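Hekine Community Textile and Mending Program
Second progress report to the Evangelista Fund
Prepared by Ans Hoekstra, program coordinator
21 September 2021

1. Where we are now

This report covers the time from the signing of our agreement until the end of August. I wrote the first report in a hurry, and Ms Stöckli of the Fund asked me afterwards for more detail on the teaching, on the stock of cloth and on the money. I try to give it here in that order.

The program teaches people to repair and re-use household textiles: sheets, blankets, curtains, work clothes. We work in the old parish hall at Rusow and, from this winter, also in the school annex at Plunov. The grant pays for the teaching hours, for the sewing machines and for part of the rent. Everything else comes from course fees and from the sale of mended linen at the Saturday-style markets which the council organises in the warm months.

In short, the courses at Rusow go well, the second location started later than we promised, and the catalogue of cloth is further than planned. We have spent less than the budget, mostly due to the late start at Plunov.

2. Teaching

We ran 4 courses in the period. Two were beginner courses, one was about darning and patching of wool, and one was a new course on bed linen, taught by Kelly Portela. The bed linen course was not in the original plan. It came from a request by the participants, who said that a torn sheet is the thing they throw away most often, and that they did not know it can be turned. Turning a sheet means to cut it along the worn middle, to join the outer edges into a new centre seam and to hem the cut sides. It is an old method and needs only a straight stitch, so it suits a beginner very well.

Ms Portela had 14 participants in this course, and 3 of them have since asked to join the wool course. The attendance was good in the first weeks and became weaker when the evenings got cold. The heating in the hall is slow. We have now moved the starting time forward by half an hour, and this has helped a little.

One difficulty I should mention is the level of the group. Some of the participants have sewn all their lives and come mainly for the company, and some had never threaded a machine. Ms Portela solved it by giving the experienced ones the difficult seams, for instance the flat-felled seam, which must lie smooth because a person will sleep on it. The beginners practised first on offcuts. I believe this can be organised better, and for the next course we will offer a separate first evening only for the use of the machine.

Marcelino Andrade continues to teach the wool course. He has prepared written instructions for the darning part, with drawings, and we will send the Fund a copy when the last pages are corrected. He asked me to note that the instructions use the metric needle sizes only. In Rusow many older people know the other numbering, and he gets the same question every week. A small conversion table will be added at the back.

3. The cloth stock and the catalogue

When the agreement was signed, our donated cloth was kept in bags, with no record of what was in them. The plan promised a simple written list. Arash Zarei suggested a proper catalogue instead, where each piece has a number, a fibre, a width, a pattern and a note about its faults. He is a retired bookkeeper and the work suits him. The catalogue now has 300 entries, and what remains in the bags is mostly small pieces which are not worth a separate line.

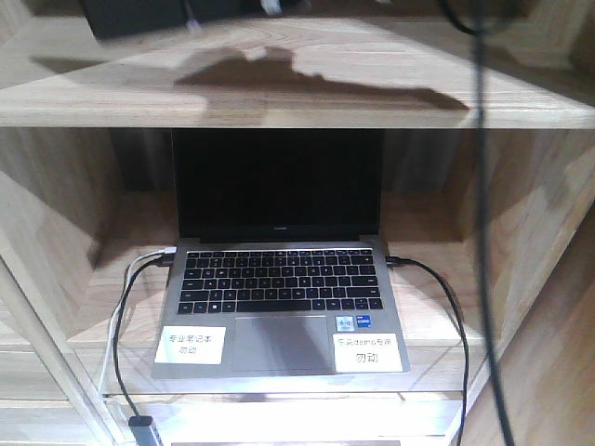
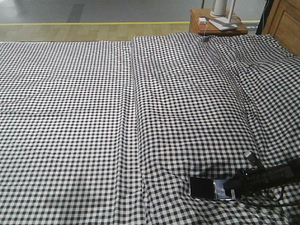 The rule for the fibre column gave us the most discussion. Donors often do not know what they bring, and the labels are washed out or missing. Mr Zarei first wanted to do a burn test on each unlabelled piece, which is reliable but not pleasant indoors, and the insurance of the hall does not permit it. We agreed that an unlabelled piece is entered as "cotton type", "wool type" or "unknown", decided by hand and eye by two persons together. The pattern column was easier. Checks are entered by colour and by size of the square, so that a small black-and-white gingham like the one in the second photo goes under "check, small, black/white" and is not mixed with the tartans or the wide furnishing checks. Before this rule we had the same kind of cloth under different names, and Ms Portela could not find enough matching material for a class. Width is measured on the flat cloth, from selvedge to selvedge, and if the selvedge was cut off we write this in the faults.

The catalogue is a plain spreadsheet. We looked at a paid inventory program, but the yearly fee was too high for what we need. A copy is saved every week on a memory stick which stays at my home.

Storage is still a weak point. The back room in Rusow is dry, but it has no shelves on the outside wall, and the heavy curtains lie on the floor on pallets. We had moths in one bag of wool blankets in August. The bag was put in a chest freezer lent by the butcher, and the blankets were brushed afterwards. We found no moths in the other bags. From now on all wool is frozen before it enters the stock, and Mr Andrade is responsible for this.

4. The second location

The courses at Plunov should have started in June. They did not start until the end of August, and I regret that we informed the Fund late. The reason was the electrical inspection of the annex. The sockets were on one old circuit and could not carry several machines and an iron at the same time. The school repaired this at its own cost, but the electrician was not available for many weeks.

The room itself is very good. It has large windows to the north, a sink, and tables at the right height for cutting. The school principal has agreed that we leave the machines there between the courses, in a locked cupboard, so we do not need to carry them up the stairs each time. The first group is small. I would like to wait until the end of the first course before I judge whether the village has enough interest, as people there learned of it mainly from a notice at the post office.

Transport is a question which we did not foresee. The bus from Plunov leaves before our evening is finished. For the moment two participants drive the others home, and this cannot be a permanent solution. I have written to the council to ask if the late bus could wait a quarter of an hour on course days, but I have no answer yet.

5. Money

The full statement is attached separately. I explain here only the lines which differ from the budget.

Teaching hours are below the budget, as the Plunov hours were not used before August. We ask to carry this amount into the next period, when Ms Portela will teach at both places.

Machines are as planned. We bought them second-hand from a dealer who also services them, and the first service is included in the price. One machine had a fault in the tension and was exchanged without cost.

Rent is slightly above the budget. The parish raised the price of the hall for all its users. I tried to negotiate, and we received a lower price for the back room, but not for the hall.

Income from the markets is lower than we hoped. Two of the market days had heavy rain and we did not set up the stall. Pillowcases and tea towels sell quickly. Large sheets sell slowly, even when they are in excellent condition, and for that reason we will give the remaining turned sheets to the women's shelter and record them as a donation in kind.

6. The next period

The next wool course in Rusow is already full. The separate first evening for the machine will be held before the second bed linen course, and Ms Portela is preparing a short sheet for it about threading, tension and changing the needle.

We also want to let participants search the cloth catalogue before they come, so that they can reserve a piece for their project. Mr Zarei is making a shorter version for this purpose, without the donors' names. It will be printed and kept in a folder at both locations, as not all participants use a computer.

Shelving for the outside wall in Rusow has been quoted by a local joiner. The quotation is attached. It is not in the approved budget, and I ask the Fund whether part of the unused teaching money may be used for it. Ms Stöckli told me by telephone that such a change needs a written request, so please consider this paragraph as the request. The joiner holds his price until the end of next month.

Ans Hoekstra
Hekine Community Textile and Mending Program, Rusow

Attachments: financial statement; quotation for shelving; attendance lists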